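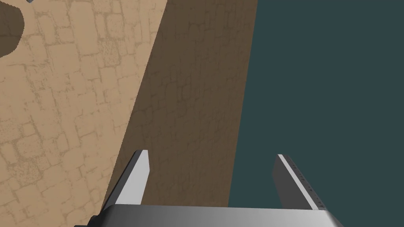

4. Setting up the texture-variation runs

4.1 Purpose

The procedure in this section measures how much a trained policy depends on wall and floor materials. The room layout, the robot and the task stay fixed while the surface textures are drawn again for each episode. Complete Section 3 first. The Vovberg simulator must be installed and the base policy must load without warnings.

4.2 Preparing the episode list

1. Open the configuration file for the two-arm robot and set the texture mode to "resample".

2. Set the episode count to 4,000. The results in Section 6 used this value, and shorter runs can't be compared with them.

3. Enter 1,414 as the random seed. The same seed must be used for the wrist views and the head view.

4. Set the number of material groups to 7. Walls and floors draw from the same groups, so a stone material may land on either.

5. Save the file under a new name.

Caution: Saving over the base configuration erases the stored camera offsets. They can't be restored from the log.

4.3 Checking the wrist views

1. Load the first episode and pause before the first action is sent.

2. Open both wrist views. The two fingers should be visible in each, open, with the gripper body along the bottom edge.

3. Compare the finger surfaces with the background. Light gray fingers are easy to separate from dark brick or plain teal and harder to separate from pale stone in direct light.

4. Step through the material groups with the arms held still. Stop if a texture stretches or flickers between steps.

Note: A plain wall is a valid draw. Don't replace it by hand.

Note: A wrist view often contains no target object at the start of an episode. In the view below, the fingers are open over red brick flooring and point toward a corner of the room. The policy is expected to find the target from the head view and the arm positions. 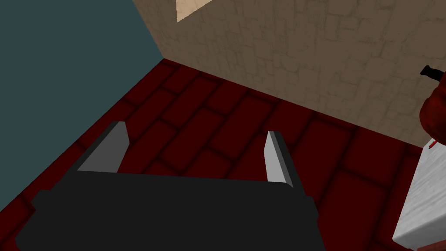
Stergiou objects that holding the layout fixed hides part of the effect, and would prefer that furniture positions be drawn again along with the textures. That variant is supported (see Section 5.4), but its scores must be reported separately. Mixing the two makes it impossible to assign a drop in success to the materials alone.

4.4 Checking the head view

1. Switch to the head camera and confirm that both grippers are visible in the starting pose.

2. Confirm that the objects on the furniture keep their own colors. Only walls and floors should change.

3. Check for target objects that match the floor or a wall. A dark red fruit in a room with a dark red floor and a dark red wall is a hard case and should stay in the set.

4. Mark each hard case in the episode list with the flag "low contrast". The reference list contains 747 of them.

5. Leave the camera tilt unchanged. The policy was trained with it.

Caution: Don't turn off shadows to gain speed. Lamp and wall shadows change the apparent material, and a policy tested without them scores higher than it should.
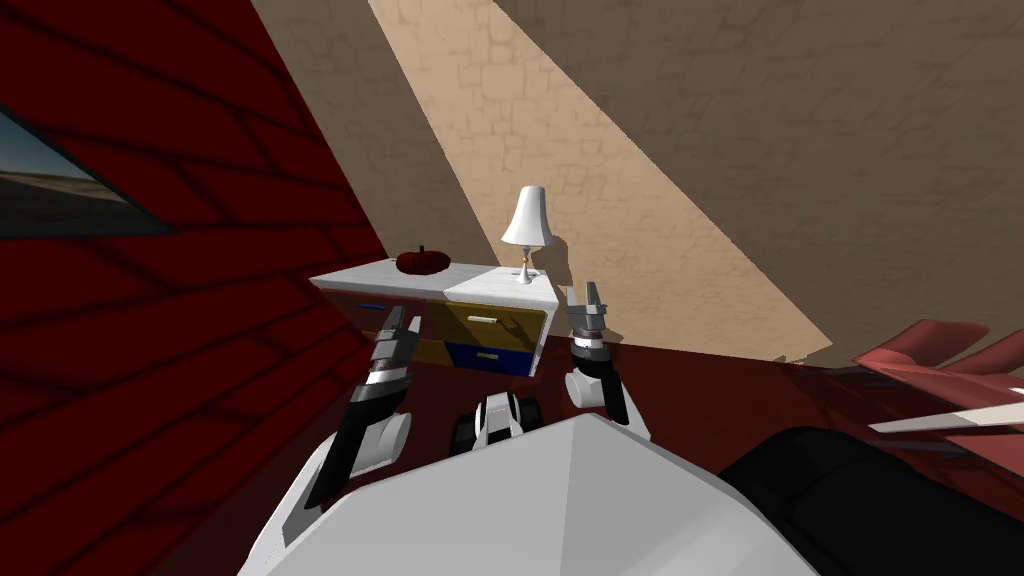
Is the low-contrast flag passed to the policy at run time? Turkanow raised this after the July release. It isn't. The flag is read only by the scoring script, which prints one success rate for flagged episodes and one for the rest.

4.5 Starting the run

1. Close all viewer windows.

2. Start the run from the command line with the saved file as its only argument.

3. When the run ends, check that the episode count in the log equals the count set in 4.2. If it is lower, restart from the last saved episode with the same seed.

4. Copy the log and the configuration file to the same folder before scoring.

Scoring is covered in Section 5.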